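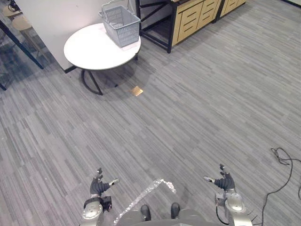

Barış Güneş wrote:
> Hi all, a question for whoever is furthest along with this. We've been
> recording demonstrations at Drurnomholm for a pick-and-place policy
> and we've got to 187 episodes, all soft objects, all driven by hand.
> Trained on them last night. It reaches for things quite nicely and
> then closes its fingers on thin air, a bit short, nearly every time.
>
> Eusebio thinks we just need more and wants to push on to 1000 before
> changing anything. I'm less keen to spend the whole of October
> finding out. What did the Floreo lot do at this stage? Did you keep
> the fumbled grasps or bin them? And how much do you move things
> about between episodes?
>
> Barış

Hi Barış, hi all,

Oh, I know that grasp! We had exactly the same thing, the hand arriving a bit early and shutting very proudly on nothing. I'll tell you what we did but please read it as one lab's habits. Busisiwe did half the driving and would probably give you a different list.

First thing, I wouldn't go to 1000 yet. Sit down with a cup of tea and watch the ones you've got, at normal speed, wrist camera only. I mean all of them. It's dull and it takes an afternoon, but we threw out 42 of ours that way and the policy got better the same evening with fewer examples in it. Most of what went out was the driver hesitating: hand stops above the object, waits, wiggles, goes down. A person watching knows that's somebody thinking. The policy just learns that stopping above the object is part of the job, and sometimes it stops there for good.

The closing-short business was a timing problem for us. Our recorder was saving the finger command and the wrist picture a few frames apart, so in the data the fingers began to close while the hand still looked too far off. Skuvo has a replay view that puts the two side by side (under the episode menu, it's called Align, and it's badly hidden). Check that before you record one more episode, because if that's your trouble then every new episode has it too and Eusebio's 1000 will be 1000 of the same mistake. Sorry Eusebio.

On fumbles — we keep them if the driver recovers in one smooth go. Hand comes down, misses, lifts a little, tries again, gets it: that's gold, and we had far too few of those at first. We bin them if somebody walks in and moves the object, or if the driver gives up and goes home to the start pose. Palesa marks them at the keyboard while the driver is still driving, one key for clean and one for recovered. Doing it afterwards from memory never worked, we argued too much. 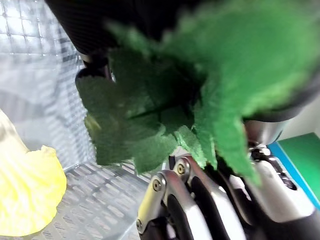 Wrist camera, green leaves at the fingers.

Leafy things are worth a word, because you said soft objects. They're a pain in the wrist view. Once the leaves are up by the camera they cover most of what it sees, fingers included, and the policy has very little to go on for whether it's got hold properly. We tried moving the camera and it made everything else worse, so we put it back. What helped was making the drivers pause less on the way in and lift a touch higher before travelling, so the head view had a decent look at the object too. Also, mix the leafy ones in among the plain ones. We did ours in one long block to save faffing with the objects and the model learned, as far as I can tell, that it was leaf day.

Moving things about: more than feels sensible. Our early rule was "put it back roughly anywhere", and people being people, it went back to the same spot give or take a thumb's width. Zanele from the Steyn group suggested (this was me, in my previous job, so I feel fine stealing it) printing a list of positions and just working down it. We used 69 positions, shuffled, with the object turned a different way each time. And move the robot as well, if yours drives. Park it a bit crooked. Park it a bit too far away. If every episode starts from the same perfect spot, then the first time it arrives from the corridor at an angle you'll be back to thin air again.

Things I'd leave alone for now: lighting and the background. We spent ages fussing over blinds and it made no difference that I could measure. Your room may be different.

One more and then I'll stop. Swap drivers often, but let each new one have a good long practice first and throw the practice away. My first evening of data was awful, I drove as if I was carrying soup. Palesa was good from the start, annoyingly, and for a while the policy was basically Palesa, right down to a little sideways nudge before each grasp. Quite sweet, but it knocked over anything tall.

If you can send me ten or so of the episodes that look fine to you, I'm happy to run them through our checks and tell you what falls out. Raw recordings please, before any trimming. And could you say which recorder version you're on? The older Skuvo one rounds the timestamps and that alone might explain it.

I've got our position list as a text file, and the key bindings Palesa uses. Shout if you want them and I'll put them on the list's file page.

Cheers,
Zanele

--
Zanele Jacobs
Floreo, manipulation data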